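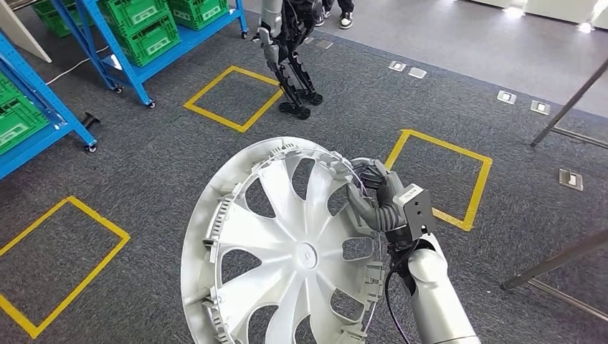

Demonstration gathering is the practice of recording a robot while a person guides it through a task, so that a learning system can later copy the motions. Each recording is called an episode. Much of the work is done on mock factory floors, where yellow tape on the carpet marks out squares and parts are moved by hand under human control. A typical part is a plastic wheel cover, gripped at the rim with the fingers curled over the edge near the clips. Whether a grip learned this way carries over to other parts is disputed, and the published evidence is thin.

Scale and claims

The Varer set, released in November, is often cited as a large one. It holds 3333 episodes, each up to 60 seconds long. The figure says less than it seems to. Only 2 sites took part, and 500 of the episodes were later marked as repeats with no change in the starting layout. Its makers describe the set as "diverse" but give no measure of diversity.

Lernier, a rival project, publishes no total. It reports success rates only for tasks its own staff picked, on the same floor where the episodes were recorded.

Criticism

Three complaints come up often. Failed attempts are usually thrown out, so the system rarely sees how to recover from a slip. Operators get better with practice, and early and late episodes may differ in ways the labels don't record. Floor markings are a further worry: a model may learn to rely on the tape, and a warehouse without it would be a different test – one that few groups have run.

Matar, which sells recording tools, says that more episodes will solve most of these problems. It has not released the tests behind that claim.

Stesside trial

The Stesside trial tried to settle the question by moving the taped squares between sessions. Its short report, dated 8th February, found lower success after the move but did not say how many attempts were made. The raw recordings have not been shared.

See also: Imitation learning; Teleoperation; Humanoid robot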